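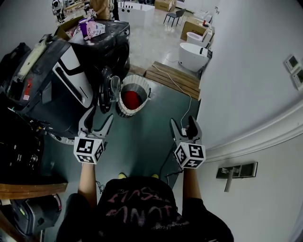

*Both grippers out, red cloth in the basket, washer door open. Laundry corner, October.*

**Thread: Second pair of hand-held grippers, or spend it on something else?**

**panon_bench**
Right, budget time! We've got 3,000 left to spend on the laundry work before the year closes and I am far too excited about it, so please talk me down or egg me on.

We have one pair of hand-held grippers with the marker cubes at the base. I love them. Two people want to use them all day long, so a second pair is top of my list. Gwilliam quoted me 824 for the pair, cubes included, delivery on top. After that I'm thinking spare finger pads, a second washing machine (used, front loader) and whatever's left on storage drives.

What would you buy first?

**wilma_baird**
Ooh, lovely problem to have. Second pair, yes, no question! We went from one pair to two at Droltcombe last spring and the queue for kit vanished overnight.

But please put money aside for cables. I can see a thin black one trailing off your right gripper and ours went at exactly that spot, where it leaves the body. We now keep a drawer of spares and swap them the minute anything flickers.

**cerkance_dan**
I'd go the other way, sorry. A second pair gets you twice as much of the same room. I'd put 2,000 of it into variety: different baskets, different machines, different cloth. A white pop-up basket and a dark grey washer is one set-up. Get a top loader in there, a wicker basket, a stiff plastic one, some towels.

Half of that you can pick up second-hand for next to nothing, too.

**panon_bench**
> one set-up

Fair. The red cloth is very easy to spot in that white basket, I'll give you that. I do have a bag of grey and white stuff waiting its turn.

2,000 on props though?! That's a lot of baskets, Dan.

**cerkance_dan**
It's mostly the machines. And getting them up the stairs.

**jihoon_k**
Ji-hoon Kwak here, I look after the kit budget for a small team doing much the same thing. Some notes from our last round:

- Pads wear out long before fingers do. We buy a bag for 198 and it lasts us until summer.
- Ask whether the marker cubes can be bought on their own. Ours get scuffed from knocking against the drum opening, and a scuffed print is a nuisance.
- Check that the new pair has the same finger shape as the old one. Our supplier changed the curve between batches and we had to keep the two sets of recordings apart.

I'm with Wilma on the second pair, but I'd hold off on the washer. Borrow one first if you can.

**wilma_baird**
Yes to the finger shape! Get it in writing on the quote.

I don't agree about borrowing a washer, mind. We borrowed one, got attached to it, and then had to give it back halfway through. Used ones are cheap, just buy it.

**panon_bench**
This is brilliant, thank you all. So the list is now: second pair at 824, a bag of pads, spare cables, one used top loader (Dan wins that bit) and a pile of odd baskets. I've emailed Gwilliam about the finger curve and loose cubes and will post what they say.

Does anyone have a top loader they'd recommend with a lid that stays up by itself?

**cerkance_dan**
Ours does. I'll look at the plate on the back tonight and send you the model.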